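수건 개기

수건 개기는 세탁과 건조를 마친 수건을 일정한 크기와 모양으로 접어 보관하거나 사용할 수 있게 하는 집안일이다. 빨래 개기의 한 부분으로 다루지만, 수건은 대부분 직사각형이고 앞뒤 구분이 약하며 같은 크기의 것이 여러 장 있는 경우가 많아 옷 개기와는 따로 설명되기도 한다. 숙박업과 목욕업, 미용업에서는 객실 정비나 영업 준비의 한 공정으로 취급하며, 업소마다 접는 방법과 완성 치수를 정해 두는 일이 흔하다.

목차
1 명칭
2 수건의 구조와 접기
3 크기에 따른 구분
4 접는 방법
4.1 반 접기
4.2 삼등분 접기
4.3 말기
4.4 세워 접기
4.5 장식 접기
5 무늬와 방향
6 작업면과 도구
7 건조 상태와의 관계
8 보관
9 업소에서의 수건 개기
10 어린이용 수건
11 같이 보기

명칭

한국어에서는 ‘개다’와 ‘접다’가 모두 쓰인다. ‘개다’는 옷이나 이부자리처럼 펼쳐 쓰는 것을 겹쳐서 정돈한다는 뜻이 강하고, ‘접다’는 천이나 종이를 꺾어 겹치는 동작 자체를 가리킨다. 빨래를 정리하는 맥락에서는 ‘수건을 갠다’고 하고, 한 번 꺾는 동작을 설명할 때는 ‘반으로 접는다’고 하는 식으로 나누어 쓰는 경우가 많다. 지역에 따라 ‘개키다’라고도 한다. ‘타월 폴딩’이라는 말은 주로 호텔 객실 관리 교육에서 쓰이며, 이때는 동물이나 꽃 모양을 만드는 장식 접기까지 포함하는 일이 있다.

‘수건’은 손이나 얼굴, 몸의 물기를 닦는 천을 두루 이른다. 면 소재의 고리 조직 수건이 일반화되기 전에는 무명이나 삼베로 짠 얇은 천을 썼고, 이런 천은 여러 번 접어도 부피가 거의 늘지 않아 보자기나 손수건과 비슷하게 다루었다. 두꺼운 수건이 가정에 퍼지면서 접은 뒤의 두께와 높이가 정리 방법을 정하는 조건이 되었다.

수건의 구조와 접기

흔히 쓰이는 면 수건은 바탕 조직 위로 실이 고리 모양으로 솟은 파일 조직으로 되어 있다. 고리는 물을 머금는 면적을 넓히는 구실을 하고, 접었을 때는 겹과 겹 사이에 공기층을 만든다. 같은 크기의 평직 천보다 접은 두께가 두껍고, 누르면 줄었다가 손을 떼면 어느 정도 되살아난다. 여러 번 접은 수건의 바깥쪽 겹이 저절로 벌어지는 것도 이 탄성 때문이다.

수건의 네 변은 처리 방식이 서로 다를 수 있다. 긴 변은 직조 과정에서 생기는 식서를 그대로 두거나 좁게 접어 박고, 짧은 변은 잘린 단면이므로 두 번 접어 박아 단을 만든다. 단이 들어간 부분은 본체와 두께가 달라서 같은 자리에 여러 겹이 모이면 한쪽만 높아진다. 쌓아 올린 수건 더미가 한쪽으로 기우는 원인 가운데 하나이며, 더미 중간에서 몇 장의 방향을 돌려 높이를 맞추기도 한다.

단 가까이에 고리가 없는 띠가 들어간 수건도 있다. 이 띠는 보더 또는 도비 띠라고 하며, 세탁 뒤 본체보다 더 줄어드는 경향이 있다. 띠가 줄어든 수건은 끝이 오목해져 모서리를 정확히 맞추어 접기 어렵다. 마르기 전에 띠 부분을 양쪽으로 잡아당겨 펴 두면 변형이 덜하다.

두께는 단위 면적당 무게로 나타내는 경우가 많다. 제곱미터당 300그램 정도의 수건은 얇은 편에 들고 네 겹 이상으로 접어도 모양이 유지되지만, 무게가 늘수록 접는 횟수를 줄이는 편이 다루기 쉽다. 두꺼운 목욕 수건을 작은 사각형으로 접으면 접힌 쪽이 둥글게 부풀어 서랍에 들어가지 않는 일이 생긴다.

크기에 따른 구분

손수건 크기의 작은 수건은 한두 번만 접어 바구니나 얕은 서랍에 넣는다. 정사각형에 가까운 것이 많아 반으로 접고 다시 반으로 접는 방법이 가장 널리 쓰인다.

세면용 수건은 가정에서 보유하는 장수가 가장 많다. 가로가 세로의 두 배 안팎인 직사각형이 많고, 긴 쪽을 먼저 접는지 짧은 쪽을 먼저 접는지에 따라 완성된 모양이 크게 달라진다. 긴 쪽을 먼저 줄이면 폭이 넓고 낮은 모양이 되고, 짧은 쪽을 먼저 줄이면 좁고 긴 띠가 되므로 뒤이어 여러 번 접거나 말게 된다.

목욕 수건은 팔을 벌려야 두 모서리를 잡을 수 있는 크기여서 서서 접는 사람이 많다. 바닥이나 침대 위에 펼쳐 놓고 접기도 한다. 비치타월과 담요형 수건도 같은 방식으로 다룬다.

발 매트용 수건은 두껍고 단단하여 반으로만 접거나, 접지 않고 걸어 둔다.

접는 방법

반 접기

가장 단순한 방법으로, 짧은 변끼리 맞대어 반으로 접고 같은 동작을 되풀이한다. 동작이 쉬워 어린이에게 집안일을 가르칠 때 먼저 다루는 경우가 많다. 접을 때마다 크기가 절반이 되므로 완성 치수를 세밀하게 조절하기 어렵고, 마지막에 열린 가장자리가 여러 겹 드러난다. 열린 쪽을 수납장 안쪽으로 두고 접힌 쪽을 바깥으로 두면 더미의 앞면이 가지런해 보인다.

삼등분 접기

수건을 길이 방향으로 반 접은 뒤 양 끝을 차례로 가운데 쪽으로 넘겨 세 겹으로 만든다. 가장자리 한쪽이 안으로 숨어 겉면이 매끈해지고, 폭이 좁은 선반에도 맞추기 쉽다. 처음부터 폭을 세 겹으로 줄인 다음 반으로 접는 변형도 있다. 수건걸이에 걸 때는 폭만 삼등분하고 길이는 그대로 두는데, 걸이의 너비가 수건보다 좁은 욕실에서 자주 볼 수 있는 방식이다.

삼등분 접기에서 가장 흔한 실수는 첫 번째 접는 선을 정확히 3분의 1에 두는 것이다. 천의 두께가 있어 나중에 덮이는 쪽이 짧아지므로, 먼저 접는 쪽을 약간 좁게 잡아야 끝이 맞는다.

말기

폭을 줄인 수건을 한쪽 끝에서부터 원통형으로 만다. 접는 자국이 거의 남지 않고 바구니에 세워 꽂을 수 있어 목욕탕과 체육 시설에서 많이 쓴다. 마는 힘이 고르지 않으면 한쪽이 굵은 원뿔 모양이 되며, 느슨하게 말면 꺼낼 때 풀린다. 시작하기 전에 한쪽 모서리를 비스듬히 접어 두었다가 마지막에 남는 삼각형 끝을 틈에 끼워 고정하는 방법이 있다. 여행 가방에 넣을 때도 말기를 쓰지만, 두꺼운 수건은 만 뒤에도 부피가 커서 납작하게 접어 바닥에 까는 편이 자리를 덜 차지하기도 한다.

세워 접기

완성된 수건을 눕혀 쌓지 않고 서랍 안에 책처럼 세워 넣기 위한 방법이다. 접은 높이가 서랍 깊이보다 조금 낮아야 하고, 접힌 면이 위로 오게 넣는다. 한 장을 꺼내도 나머지가 무너지지 않으며 무늬를 위에서 구별할 수 있다. 빈자리가 많으면 수건이 쓰러지므로 칸막이나 상자를 함께 쓴다.

장식 접기

호텔과 유람선 객실에서 수건으로 백조, 코끼리, 토끼 등을 만드는 접기를 말한다. 대개 목욕 수건 한 장으로 몸통을, 작은 수건으로 머리를 만든다. 실용적인 정리와는 목적이 다르고, 사용하기 전에 모두 풀게 되어 있다. 주머니 모양으로 접어 세면도구를 끼워 두는 방식은 장식과 수납의 중간에 놓인다.

무늬와 방향

무늬가 없는 수건은 접는 방향을 자유롭게 정할 수 있으나, 줄무늬나 그림이 있는 수건은 방향에 따라 겉모습이 달라진다. 가로줄 무늬는 접는 선이 줄과 나란한지 눈으로 확인할 수 있어 기울어짐을 바로잡기 쉽다. 줄과 접는 선이 어긋나면 접힌 면에서 줄이 비스듬히 끊겨 보인다.
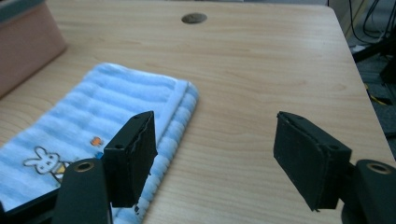 접어 놓은 하늘색과 흰색 줄무늬 수건. 흰 토끼 그림과 작은 주황색 꽃무늬가 있다.

그림이 한쪽 끝에만 들어간 수건은 그림이 겉으로 나오게 접는 방식과 안으로 넣는 방식이 모두 쓰인다. 겉으로 내면 여러 사람이 함께 쓰는 수납장에서 자기 것을 찾기 쉽다. 안으로 넣으면 그림 부분의 마찰과 변색을 줄일 수 있으나, 꺼낼 때 어느 수건인지 알아보려면 펼쳐야 한다. 그림을 바깥에 두려면 펼칠 때 그림 면을 바닥 쪽으로 놓고 시작한다. 이름이나 상호를 수놓은 수건도 같은 요령으로 접는다.

자수는 뒷면에 실이 뭉쳐 있어 그 자리만 단단하다. 접는 선이 자수 한가운데를 지나면 꺾인 자국이 남고 겹이 벌어지므로 선을 옆으로 옮긴다. 날염 그림은 두께에 영향을 주지 않아 이런 제약이 적다.

작업면과 도구

수건은 책상이나 식탁, 침대, 방바닥 등 평평한 곳이면 어디서든 갤 수 있다. 단단한 면은 손바닥으로 눌러 공기를 빼기에 좋고 모서리를 맞추기 쉽다. 침대나 이불 위에서는 넓게 펼칠 수 있는 대신 누르는 힘이 아래로 흡수되어 접은 선이 무디다. 책상에서 접을 때 긴 수건은 한쪽이 가장자리 아래로 늘어지기 쉽고, 늘어진 무게 때문에 위쪽 겹이 미끄러지기도 한다. 이때는 먼저 공중에서 한 번 접어 길이를 줄인 다음 내려놓는다.

표면이 거친 작업면에서는 파일의 고리가 걸려 실이 뽑힐 수 있다. 뽑힌 고리는 잡아당기지 않고 가위로 잘라 낸다. 파일 조직은 고리 하나를 잘라도 바탕이 곧바로 풀리지 않는다.

접는 판은 수건 위에 대고 양쪽을 넘겨 접은 뒤 빼내는 얇은 판이다. 판의 너비가 완성 폭이 되므로 여러 사람이 나누어 개도 크기가 같아진다. 가정에서는 두꺼운 종이나 얇은 도마를 대신 쓰기도 한다. 클란다(Clanda)는 경첩으로 이어진 네 장의 날개를 순서대로 넘기는 접는 판으로, 수건과 윗옷에 함께 쓸 수 있게 만든 것이다. 두꺼운 목욕 수건은 날개가 끝까지 넘어가지 않아 손으로 마무리한다.

대형 세탁 공장에서는 건조기와 다림 공정 다음에 자동 접기 설비를 둔다. 공기 분사나 벨트의 역회전을 이용해 천을 겹치며, 크기를 감지해 접는 횟수를 바꾸는 설비도 있다. 수건 한 장씩을 투입구에 펼쳐 넣는 일은 사람이 맡는 곳이 많다.

건조 상태와의 관계

덜 마른 수건을 접으면 겹 안쪽의 습기가 빠져나가지 못해 냄새가 난다. 단과 자수 부분은 본체보다 늦게 마르므로 접기 전에 이곳을 만져 확인한다. 건조기에서 갓 꺼낸 수건은 더운 기운 때문에 습기를 알아차리기 어려워, 잠시 펼쳐 식힌 뒤 다시 만져 보기도 한다.

빨랫줄에 말린 수건은 고리가 눕고 뻣뻣해지는 일이 있다. 널기 전과 걷은 뒤에 양 끝을 잡고 몇 차례 털면 고리가 일어난다. 줄에 걸렸던 자리에는 가로로 자국이 남는데, 그 자국을 첫 번째 접는 선으로 삼으면 따로 펴지 않아도 된다.

다림질은 일반적으로 하지 않는다. 열과 압력으로 고리가 눌리면 흡수성이 떨어질 수 있다. 섬유 유연제를 지나치게 쓴 수건도 물을 잘 빨아들이지 않으며, 표면이 미끄러워져 높이 쌓았을 때 더미가 흐트러지기 쉽다.

보관

눕혀 쌓기는 선반형 수납장에 알맞다. 새로 갠 수건을 위에 얹고 위에서부터 쓰면 같은 몇 장만 되풀이해 쓰게 되므로, 아래에 넣거나 오른쪽 칸에서 왼쪽 칸으로 옮겨 가며 쓰는 방법을 택한다. 세워 넣는 서랍에서는 뒤에 넣고 앞에서 꺼낸다.

욕실 안의 수납장은 꺼내 쓰기 편하지만 습도가 높다. 문이 달린 장이라면 환기할 때 함께 열어 두고, 환기창이 없는 욕실에서는 며칠 쓸 분량만 두고 나머지를 방이나 복도의 장에 둔다. 벽면에 바짝 붙여 쌓으면 뒤쪽에 습기가 차므로 틈을 남긴다.

수건을 자주 쓰지 않는 집에서는 손님용 수건에 접힌 자국을 따라 누런 선이 생기는 일이 있다. 계절이 바뀔 때 꺼내어 접는 선을 바꾸거나 다시 세탁한다. 새 수건은 풀기와 잔털이 남아 있어 한 번 빨아 말린 뒤 정리하는 것이 보통이며, 첫 세탁에서 치수가 줄어드는 점도 완성 폭을 정할 때 고려한다.

업소에서의 수건 개기

숙박 시설에서는 욕실 선반의 폭에 맞추어 완성 치수를 정하고, 접힌 면이 문 쪽을 향하도록 놓는다. 상호가 수놓인 수건은 글자가 앞으로 오게 한다. 객실마다 모양이 같아야 부족한 장수를 한눈에 알 수 있어 통일된 접기가 점검 수단으로도 쓰인다.

숙박 체인 쿤다로(Cundaro)의 객실 관리 지침은 세면용 수건을 삼등분한 뒤 반으로 접고, 목욕 수건은 폭을 반으로 줄인 다음 삼등분하도록 정하고 있다. 지침을 작성한 수실 아가르왈(Sushil Agarwal)은 객실 402호의 욕실 선반을 기준으로 폭을 정했으며, 이 때문에 현장에서는 완성 폭을 ‘402 폭’이라고 부르기도 한다. 이후 선반이 더 깊은 객실이 생겼으나 접는 폭은 바뀌지 않았다.

비베크 사치데바(Vivek Sachdeva)가 정리한 타쿠르(Thakur) 세탁소의 작업 안내서에는 다른 방식이 실려 있다. 이 세탁소는 하루에 거의 300장의 세면용 수건을 미용실에 납품하며, 수건을 길게 세 겹으로 줄인 뒤 말아서 상자에 세워 담는다. 안내서에서는 색이 옅은 것과 짙은 것을 접기 전에 나누고, 실이 풀렸거나 단이 터진 것은 개지 않은 채 따로 모으도록 한다. 접는 과정을 검사 과정으로 함께 쓰는 셈이며, 얼룩도 이 단계에서 가장 많이 발견된다고 적고 있다.

목욕탕과 찜질방에서는 속도가 중요해 반 접기를 두 번만 하는 곳이 많다. 입구에서 한두 장씩 건네기 쉽도록 두 장을 겹쳐 한꺼번에 접기도 한다.

어린이용 수건

어린이용 수건에는 동물이나 꽃 그림이 들어간 것이 많다. 여러 아이가 함께 지내는 곳에서는 글자를 읽지 못하는 아이도 그림으로 제 수건을 찾을 수 있도록 그림이 보이는 쪽을 위로 둔다. 에미아(Emia) 어린이집에서는 3월에 새 원아가 들어오면 수건 그림을 사물함 표시와 맞추고, 낮잠 시간 뒤에 아이들이 제 수건을 반으로 접어 바구니에 넣게 한다.

유아에게는 ‘모서리와 모서리를 만나게 한다’는 식으로 동작을 설명하는 일이 많다. 작은 수건 한 장을 책상에 펼쳐 놓고 접는 선을 손가락으로 쓸어 내리게 하며, 완성된 모양이 조금 비뚤어져도 다시 접게 하지 않는다. 고리가 달린 수건은 고리가 바깥에 나오게 접어 두었다가 걸 때 바로 잡을 수 있게 한다.

같이 보기

빨래 개기
수건걸이
파일 직물
손수건
객실 정비

분류: 집안일 | 세탁 | 수건 | 수납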